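Chapter 7
Handling Soft Things

In this chapter: why soft objects defeat simple grippers; choosing a task you can judge; what a wrist camera adds, and what it hides; keeping an honest log.

Most people who build an arm at home begin with a wooden block. The block is hard, it has flat sides, and it forgives a great deal. Close the jaws too far and the motor stalls; close them too little and the block drops with a loud knock. After a few evenings the arm moves blocks from one square to another, and its builder starts to talk about the kitchen. We would ask that builder to wait.

A block tells you almost nothing about food. Bread dents, and the dent changes the grip you thought you had. Skin tears. Gunvor Fjeld, whose shared workshop in Skeltorstead supplied much of the material for Part Two, kept a log of 234 attempts at moving bread and buns between dishes. She marked an attempt as good only if the bun could still be served to a guest. Her early pages make dull reading, and we recommend them to anyone who has just watched a polished clip of a robot cook.

Be wary, too, of the word "works". Valter Fagerlund once claimed roughly 1000 good grasps for a pair of home-made fingers. When Tuva Hellström asked how many had been made on the same bun in the same spot, he went back to the bench. His revised claim was a good deal smaller — and far more useful.

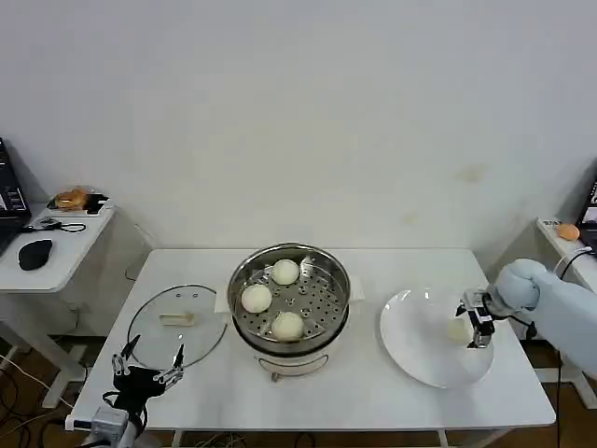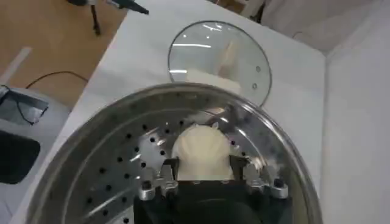

Steamed buns, a perforated tray and two points of view.

A task for this chapter should be small enough to fail at clearly, and we have settled on moving buns between a steamer and a plate. It sounds easy. Consider, though, what the wrist camera has to deal with: a polished steel wall full of bright streaks, rows of holes, and a pale bun squeezed between two dark fingers. Software tuned on matt blocks may well treat a streak as an edge. The wider view is calmer and takes in the plate, but it is a poor judge of how hard the fingers are pressing. We do not think a second camera settles the matter, whatever the forums say. Section 7.1 begins with the fingers themselves, and with six ways of padding them, four of which we would not use again.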